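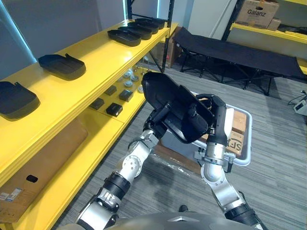
Home | Rentals | Prices | FAQ | Contact

Wondano Self Storage: Frequently Asked Questions

When can I get to my unit?
The gate code works from 6 a.m. to 10 p.m. every day. The office is closed on Sunday.

What sizes do you have?
The smallest unit is 20 square feet and the largest is 152. If you are between sizes, ask Zanele Mahlangu at the front desk for the room guide.

How much notice do I give before moving out?
14 days, in writing or by email. Unused rent is paid back to the card on file.

Can I share my code?
Yes, but you are responsible for anyone who uses it. You can add a second named person to the lease at no charge.

What can't I store?
Food, plants, fuel, paint thinner, propane tanks, tires without rims, and anything alive.

Do I need insurance?
Yes. Most renter's policies cover stored goods. Bring a copy of yours when you sign.

What happens if I pay late?
A late fee is added on the sixth day. After that the code stops working until the balance is paid.

Related pages
Packing dishes and glass
Truck rental at the Torico Road site
Winter storage rates

This site uses cookies. Accept | Settings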